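# Drilten Awards Listings
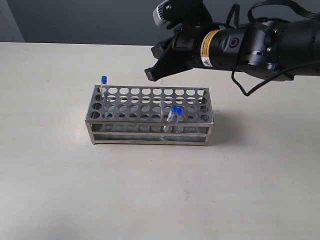 *Test tube rack on a cream tabletop, three blue-capped vials in place.*

A plain-text dataset of film and television awards broadcasts: what aired, on which channel, when the pre-show started, and where a person without cable was told they could watch it. Compiled by Despina Andreadis and Timo Stüber in Husville. Last full rebuild 2020-11-18.

Read the section on problems before you use any of it. We mean that.

## What's in it

There are 2,000 rows, one per published listing (a listing is a single claim by a single source that a ceremony airs at a given time). They cover 72 ceremonies. Several sources usually describe the same night, and they disagree more often than you'd expect from people copying the same press release.

| Column | Contents |
|---|---|
| `ceremony` | Name as printed in the source |
| `start_local` | Start time as printed, time zone included if given |
| `start_utc` | Our conversion |
| `channel` | Broadcaster as printed |
| `preshow` | Pre-show start, or blank |
| `stream_claim` | What the source said about watching online |
| `stream_checked` | `yes`, `no` or `untested` |
| `source_type` | `broadcaster`, `newspaper`, `fan_site`, `aggregator` |

Blank means the source didn't say. It does not mean there was no pre-show.

## Problems

**Start times.** A ceremony listed for 8 p.m. may hand out its first award a good while later. `start_utc` is the advertised start and nothing else. Hanyu Feng wanted a column for the first award handed out, and we tried it on five ceremonies before giving up. No two of us could agree whether an honorary prize during the opening number counted.

**"Free live stream".** We don't trust this phrase and neither should you. In most aggregator listings it means a free trial that wants a credit card, and in a fair number it means a link to another article with the same headline. We only set `stream_checked` to `yes` when one of us got to moving pictures without paying. Most rows are `untested`, and we aren't going to pretend otherwise.

**Aggregators.** 400 rows come from aggregators. Many look like rewrites of each other, typos and all. If you're counting how many sources "confirm" a time, drop these first or you'll be counting echoes.

**Audience figures.** There aren't any. Pantelis Sfakianakis sent us a spreadsheet of overnight numbers in October and we left it out. It gave no source, and the totals for one night didn't match the rows above them.

**Red carpet coverage.** Treated as a pre-show if the source calls it one. Some networks run hours of it under a different program title, and we've been inconsistent there. Rows added by Rosalba Rinaldi are the most reliable on this point.

## What we wouldn't use it for

- Working out when to turn the TV on. The listings are old.
- Claims about which awards "matter". Coverage in our sources follows publicity budgets as far as we can tell, and small ceremonies are badly served.
- Training anything to write viewing guides. There are plenty of those already.

It's reasonable for studying how listings drift as they get copied, or for checking time zone code against messy input. The Werkley parser was tested on an early version and choked on "8/7c" - so did ours, at first.

## Files

```
listings.csv all rows
ceremonies.csv one row per ceremony, with our spelling
changes.txt corrections, newest first
```

UTF-8, comma separated, quoted where needed. Names keep their accents. If your spreadsheet program mangles them, import the file instead of double-clicking it.

## Corrections

Open an issue with the row and a copy of the original listing. "I remember watching it" isn't enough - we've all misremembered at least one of these. Colour-coded spreadsheets will be sent back.

The Stamatopoulos list is often suggested as a replacement. It's larger, but it merges conflicting times without saying how, so we haven't imported from it.

## Licence

Our own columns and notes are free to reuse with credit. Wording in `stream_claim` belongs to whoever wrote it, so keep the quotes short.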